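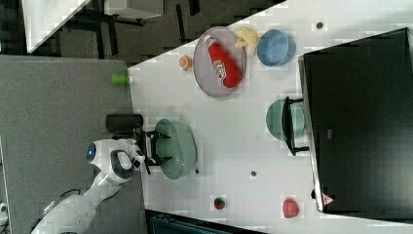 What should an arm do when its gripper closes and the force reading does not rise as expected?

It should stop closing, hold its position and report the fault to the operator. It should not lift, and it should not try again until the cause is known.

Chapter 3
Missed Grasps and False Contact

A missed grasp is the most common fault in table-top handling and one of the least reported. The arm moves to the planned point, the fingers close, and the object is not between them, or is held by too little of its edge. If the controller checks only that the fingers have reached their commanded width, the fault passes unseen and the next movement begins. A thin rim makes this worse. The difference in finger width between a held rim and an empty grip may be smaller than the error in the width sensor.

False contact is the opposite case. The controller reads a force, takes it as proof of a grasp, and lifts. The force may have come from the table, from a neighbouring object or from a cable pulled tight along the arm. Both faults are dealt with here, as they share most of their causes and can be found with the same tests.

The case used throughout this chapter is the stoppage at the Saldale handling laboratory in June, recorded by Nele Nijs and later reviewed by Paavo Räsänen. An arm running a bowl-moving task under the Pastel control program came down past its planned height and pressed on the surface beneath. The force limit had been set to 50 newtons during an earlier test and had not been put back. The arm kept pressing until Nijs used the stop button. There were no injuries. One finger pad was torn and the wrist had to be calibrated again.

The log showed that the height estimate had changed 2 seconds before contact. Räsänen traced the change to the wrist camera. Where a surface has a regular pattern, a matching method may pair one mark with its neighbour and return a distance that is wrong but steady. Where the surface also reflects light, the marks under the glare are lost and the method has fewer points with which to correct itself. Perforated sheet can present both conditions at once – evenly spaced holes, with bright patches lying over part of them. 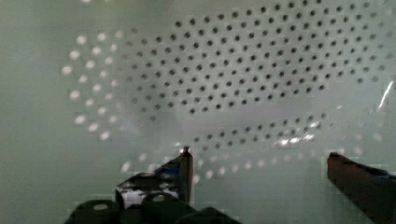 3.1 Terms used in this chapter

Planned height: the height at which the fingers are meant to stop before closing.

Contact height: the height at which a force above the noise level of the sensor is first read.

Overtravel: the distance moved below planned height. It is recorded as a positive number.

Force limit: the reading at which the controller must stop all movement. The limit belongs to the task and must be loaded with it. A limit left in memory from a previous task is to be treated as a fault, even when its value happens to be suitable.

Protective stop: a stop made by the controller itself. A stop made by a person is recorded separately, and the two must not be added together in fault reports.

Section 3.2 sets out the checks to be made before the arm is powered. The reader will need the force sensor tables from Chapter 2.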